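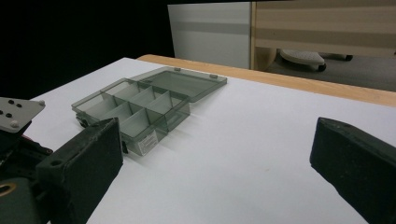
Brultholm, October 27, 2019

Setting Up a Small Compartment Box for Screws, Washers and Spare Parts

This page covers how to prepare, fill, label and maintain a small divided organizer with a hinged lid. The method was written for the hardware shelf at the Brultholm workshop, but it applies to any clear or tinted plastic box with a grid of compartments. It assumes the box is new or has been emptied. Work with the lid fully open and laid flat behind the box so that both rows can be reached without holding anything back.

What you need

One compartment box with a hinged lid
A flat, light-colored work surface
A soft cloth, warm water and dish soap
A shallow dish or saucer for sorting
Tweezers
A ruler or calipers
A pencil and paper
Label tape or small adhesive labels
A kitchen scale (optional, for counting by weight)

A white table is the best surface for this job. Small dark parts show up against it, and smoky plastic stays easy to see through when there is white underneath. On a dark bench, put down a sheet of white paper first.

Step 1. Check the box

Open the lid and look along the hinge. The lid should swing back to the table under its own weight and stay there. If it springs up partway, the hinge is bent or there is grit in it. Brush the hinge out with a dry toothbrush before going further.

Close the lid and press down over each latch tab in turn. Each one should engage separately. A lid that holds at one tab and lifts at the other will let flat washers slide out of their compartment when the box is tipped.

Hold the closed box up to a lamp and look at the line where the dividers meet the lid. Any gap there should be thinner than the thinnest part you plan to store. Thin washers and small O-rings are the usual problem. If the gap is too large, cut a piece of craft foam to the inside size of the lid and press it in. Foam of 2 mm is enough for most boxes; thicker foam puts strain on the latches.

Step 2. Find out whether the dividers move

Some boxes have molded walls that are part of the base. Others have loose dividers that slide into slots. Hold one divider between finger and thumb and pull straight up. Do not rock it from side to side. If it does not move with light force, treat it as fixed.

Where dividers can be removed, decide on the layout before washing, as the slots are easier to clean with the dividers out. A long compartment made by removing one wall will take small screwdriver bits, pins or lengths of heat-shrink tubing.

Step 3. Wash and dry

New boxes often carry a light film from molding. Film attracts dust and keeps labels from sticking. Wash the base and lid in warm water with a drop of dish soap, rinse, and shake out the water. Do not use acetone or lacquer thinner. Both will cloud or crack clear plastics.

Leave the box open to dry with the compartments facing down on a cloth, then turn it over and wipe the corners. Steel parts placed in a damp compartment will show rust spots at the points where they touch the wall.

Step 4. Plan the grid on paper

Draw the compartments on paper in the same arrangement as the box. Mark the latch side as the front. This mark matters, as a box with two equal rows can be read from either side and parts will be returned to the wrong place if there is no agreed front.

Assign contents by these rules:

Keep one family of parts to a box. Do not mix machine screws and wood screws.
Run sizes from left to right, smallest at the left.
Put screws in the back row and the matching nuts or washers in the front row, in the same column.
Leave one compartment free for odd parts.

The third rule saves the most time in use. With a two-row box, each column becomes a set, and a screw and its nut can be picked out together.
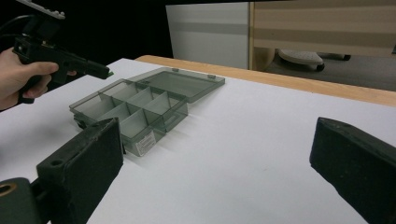

Reading time: 7 minutes

With two rows of four, the layout comes to four columns. A plan that works for metric machine screws is given below. The columns are listed from left to right with the front of the box facing you.

Column 1: M2 screws at the back, M2 nuts in front
Column 2: M2.5 screws at the back, M2.5 nuts in front
Column 3: M3 screws at the back, M3 nuts in front
Column 4: M4 screws at the back, odd parts in front

M4 nuts are kept in a separate bag in this plan. If M4 is used often, drop the M2.5 column and move everything one place to the left. That opens a full column for M4 nuts and washers.

Step 5. Sort the parts

Tip the parts into the saucer in small batches. A large pile takes longer to sort than several small ones and tends to spread across the table. Pick out damaged parts first: stripped heads, crossed threads, bent washers. Discard them now. A damaged screw put back into stock will be found again at the worst point in a repair.

Measure any screw you are not sure of. Diameter is taken across the outside of the thread. Length is taken from the underside of the head to the tip, except for countersunk screws, where the full length including the head is used. M2.5 and M3 look much the same by eye. Try the screw in a known nut if calipers are not at hand.

Step 6. Fill the compartments

Fill each compartment to two-thirds of its height and no further. Parts must be able to move so that they can be picked out with a fingertip. Overfilled compartments also push against the lid, and parts will cross the divider the first time the box is carried on its side.

Load one compartment at a time with a folded strip of paper as a chute. Crease the strip down the middle, put parts in the crease, and tip it over the compartment. Check the neighboring compartments before moving to the next size. Tweezers will take out a stray part without disturbing the rest.

Counting by weight

For quantities over 130 pieces, counting by hand is slow and not very reliable. Weigh the empty saucer and set the scale to zero. Count out enough identical parts to give a steady reading, note the weight, and divide it by the number of parts. Then weigh the full batch and divide by the single-part weight.

A kitchen scale that reads to one gram is too coarse for M2 nuts. Use a pocket scale with a finer reading, or skip the count and record the stock as full, half or low. At Brultholm the M3 nuts are bought in bags of 500. The box holds what will fit and the rest of the bag goes into a drawer with the same label.

Step 7. Label the box

Two labels are needed. The first goes on an outside wall, where it can be read when the box is on a shelf. The second goes inside the lid or on a card stored with the box, and shows the grid.

If the box came with a maker's or stock label on an outside wall, leave it in place and put the new one beside it. The printed label usually carries the part number needed to order a matching box later.

The outside label should state the family and the size range:

MACHINE SCREWS, METRIC
M2 to M4
BOX 2

Use capital letters at least as tall as the width of a pencil. Press the label down from the center outward. On tinted plastic, black print on white tape reads best. Clear tape is hard to read against gray plastic and should be avoided.

For the grid card, copy the paper plan from Step 4. Write the front edge on it. Trim the card so that it lies inside the lid without touching the latches. If the lid is a shallow tray with a raised rim, the card will sit inside the rim and can be held with two small pieces of tape.

Step 8. Test the closed box

Close the lid and engage each latch. Tilt the box slowly onto one long side, hold it there, and bring it back. Open it flat on the table. If no parts have crossed a divider, repeat on a short side. A box that fails should be filled less or fitted with foam as in Step 1.

Do not test by shaking. Shaking wears the tops of thin dividers and proves little about how the box will behave on a shelf.

Storage and maintenance

Store boxes flat and stacked no more than five high. Keep them out of direct sun, which makes thin plastic hinges brittle. The label edge should face out. Before opening a box, set it down on the table and clear enough room behind it for the lid to lie back. A lid opened against a wall or a vise stays half raised and can tip the box forward when a hand catches it.

Go through the boxes once a year. The Brultholm shelf is done in September. Empty the odd-parts compartment, return what can be identified, and throw out the rest. Replace any grid card that no longer matches the contents.

Common faults

Parts stick to the plastic. Static is the cause, usually in dry weather. Wipe the inside with a barely damp cloth and let it dry before refilling.

The lid will not stay closed. Check for a part caught under the rim near the hinge. If the rim is clear, the latch tab is worn and the box should be used for larger parts only.

A divider has cracked. Run a small amount of plastic cement down the outside of the crack and leave it overnight with the lid open. Cement fumes trapped in a closed box will haze the lid.

Labels peel at the corners. The surface was not clean, or the tape was stretched when applied. Remove it, wipe with rubbing alcohol on a cloth, and apply a new label without pulling.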